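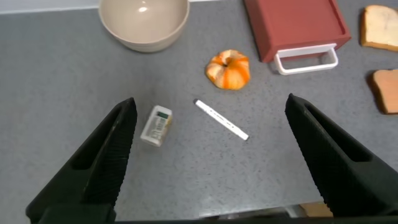
Search tips and how-tos
Filed under: Workroom & Kitchen > Working Alongside Machines
4 min read

Tips for sharing a counter with a robot arm

We put two arms on the test counter at Studport in September. Before that, three of us set out the props, moved them and put them back by hand, up to 50 rounds a shift. The arms do the moving now. We do the setting out, the checking and the wiping down, and the job is different enough that I wrote up what helps.

Clear the counter first, then dress it. If you add to whatever the last person left, you end up with a marker lying next to the pumpkin and no idea if it belongs in the setup.

Keep a list taped inside the cupboard door. Ours says which props go out and which side they start on. Update it in pen and initial it.

Leave a hand's width between small things. An open gripper needs more room than your fingers do, and slices set edge to edge tend to get pushed along together.
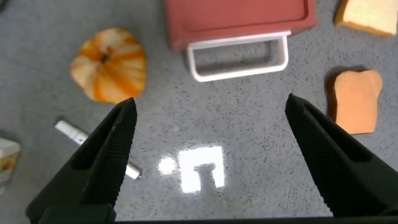

Check for glare before you start. A shiny counter under a ceiling light throws a white patch, and the cameras at the wrist look straight down into it. We switched off one lamp and hung a sheet of baking paper under another. Cost nothing.

Wipe with a damp cloth, then a dry one. No spray near the arms. Spray the cloth at the sink.

Dust the finger pads at the end of the shift with a dry toothbrush. The texture holds crumbs and lint. Power off first, every time.

Handles should face the arm that is going to use them. Sounds obvious, but after 30 resets you stop looking.

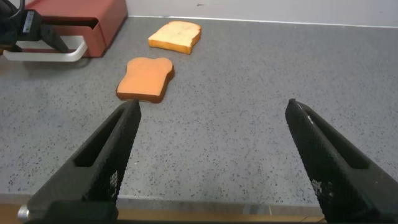 Two arms means two reaches to think about. Maricica Mihăilă marked both on the floor with tape, and we stand outside the tape unless the arms are stopped. Say "hands in" before you reach over and "hands out" when you're done. It felt silly the first week.

Swap jobs every 25 rounds. Watching is more tiring than lifting was. My back is better than it was last year and my eyes are worse. Florin Rusu does the log in the morning and setting out after lunch, and says he'd quit if it was the log all day.

Check that cables have slack and hang clear of the props.

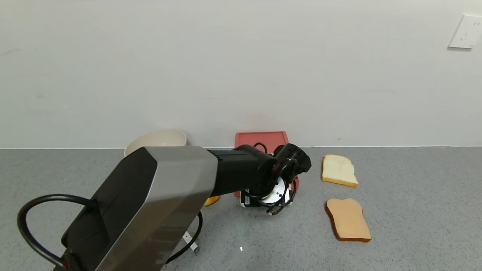 STUDPORT, 29th April

An update to the list above. We have changed the log sheet. It used to have a box for every move and people filled it in from memory at the break. Now there is one line per round: good, redo, or stopped, and a space for a note. Keep the pencil on a string.

New starters spend their first two shifts on setting out only. They learn the props that way and get used to how the arms move before they have to judge anything.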